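Setting Up and Maintaining a Shared Wooden Worktable

Lendley Workspace Services, Facilities Guidance

Purpose

This page sets out the standard procedure for preparing, using and closing down a wooden worktable in any Lendley shared room. It applies to the rooms at Keltlow and to the ground floor of the Győri building. Tables in the Fetivum annex have sealed metal tops and are covered by a separate sheet.

What You Will Need

Two clean cotton cloths
A small bowl of lukewarm water with a few drops of mild dish soap
A soft brush for the grommet hole
Reusable cable ties
A shallow tray for small parts

Spray cleaners, scouring pads and furniture polish should not be used on these tables. Polish leaves a film that attracts dust and makes light items slide.

Before You Begin

Remove everything from the table, including items left by the previous user. Unclaimed items go to the front desk with the room number written on a tag. Report scratches or stains before starting work, using form 284, so that they are not charged to your booking.

Step 1. Clean the Surface

Dampen one cloth and wring it out well. Wipe with the grain, from the back edge toward the front. Dry at once with the second cloth. Brush out the grommet hole and wipe its rim, taking care that crumbs and dust are not pushed through onto the carpet.

Step 2. Place Standing Equipment

Anything with a base and an upright pole should be placed first, toward the back or to one side. The base must lie flat, with no part of it over the edge. Bowls, domes and other clear items are easily knocked and should be set down only after the pole is steady. The total load on one table must not exceed 80 pounds.

Leave the middle of the table open. Users who fill the center early in a session usually have to move everything again when the work begins.

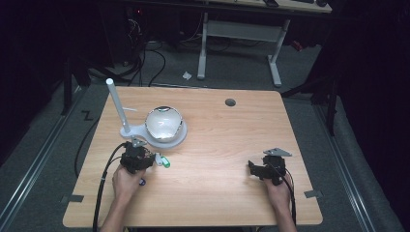 Step 3. Arrange the Cables

A cable may go through the grommet hole or over the front edge, whichever gives the shorter path to the item it serves. Leave enough slack for the hands to move freely across the full width of the table. Gather any excess in a loose loop and fasten it with a reusable tie. Adhesive tape is not permitted on the wood. Cables that reach the floor must be kept clear of chair legs and walkways.

Step 4. Keep Small Items Together

Caps, markers and small plastic pieces should be returned to the tray whenever there is a pause in the work. Do not store them under wrists or beside larger equipment, where they are easily swept to the floor. Light-colored parts are hard to find on gray carpet.

Step 5. Close Down the Table

Unplug all cables before lifting any equipment. Remove bowls and domes first, then poles and bases. Lift each item clear of the table; dragging a base is the most common cause of surface damage. Repeat Step 1, and check the carpet beneath the table for dropped parts.

Rooms must be clear by 9 p.m. Refinishing requests and questions about damage charges may be sent to the facilities desk at extension 469.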